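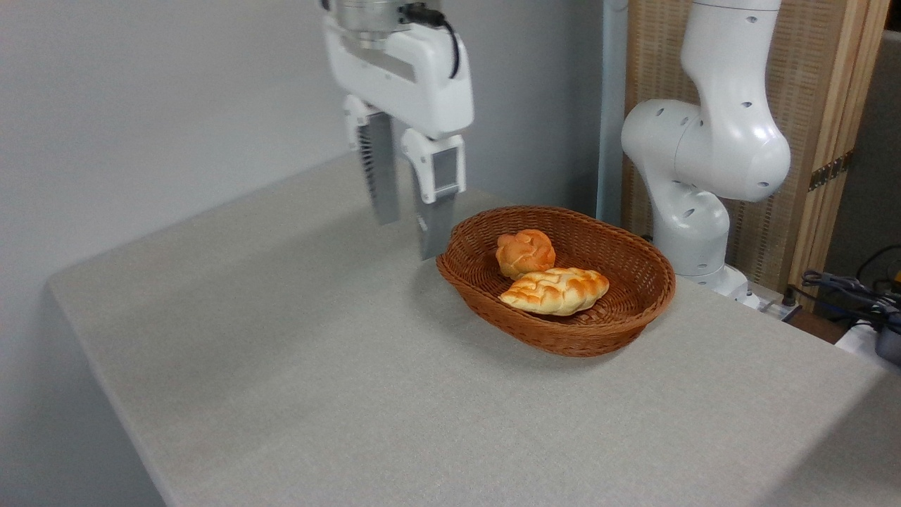

**How should bread be stored when it will be eaten within a day or two?**

Keep it at room temperature, in a bread box, a paper bag or a clean cotton cloth, away from the stove and out of direct sun. Do not put it in the refrigerator. Bread goes stale faster at refrigerator temperature than on the counter.

# Bread and Bread Baskets: Frequently Asked Questions

Naidoo Bakery School, Student and Customer Information

## Serving

**When should bread be placed in the basket?**

Bread should be completely cool before it goes into a basket, unless it is to be served at once. A warm loaf gives off steam, and the underside softens where it rests on the weave.

**Does a basket need a liner?**

A liner is required for all food served at school events. Use a plain cotton or linen napkin, washed without fabric softener. Paper liners are acceptable for a single service and must then be thrown away.

**How full should a basket be?**

One layer is preferred. Rolls may be stacked in a deep basket, but braided loaves should lie flat, as the strands mark easily under weight. When a loaf and rolls share an oval basket, lay the loaf lengthwise.

**May sliced and whole bread be served together?**

They may, although sliced bread dries out much sooner. Slice only what is needed and refill the basket during the meal.

## Braids and Knots

**What weight of dough is used for a knotted roll?**

The school's standard knotted roll is made from 80 grams of dough. Students in the introductory course roll each piece into an even rope and rest it before tying. Ropes that shrink back have not rested long enough.

**What weight is used for a small braided loaf?**

500 grams, divided equally among the strands. Each strand should be slightly thicker in the middle than at the ends.

**How is a glossy crust obtained?**

Brush the shaped dough with beaten egg before proofing and again just before baking. Egg should not pool between the strands, where it will bake into hard patches. For guests who avoid egg, milk may be used; the crust will be softer and less shiny.

## Care of Wicker

**How is a wicker basket cleaned?**

Shake out the crumbs and go over the weave with a dry, soft brush. If needed, wipe with a damp cloth and a small amount of dish soap, wipe again with clear water, and let the basket air-dry. Do not soak it or place it in a dishwasher.

**Can a basket be warmed in the oven with the bread?**

No. Wicker must not be placed in an oven, under a broiler or on a hot baking stone.

**What should be done with a cracked or splintered basket?**

Remove it from food service. Loose ends can break off into the bread. Baskets on loan from the school should be returned to the front desk with a note describing the damage.

## Borrowing and Contact

**May students borrow baskets for private events?**

Enrolled students may borrow up to 2 baskets at a time. Requests for April should be sent to Mbali Khumalo at the front desk. Questions about dough and shaping may be addressed to the course instructor, Lamai Boonchu.

Last revised March 19, 2023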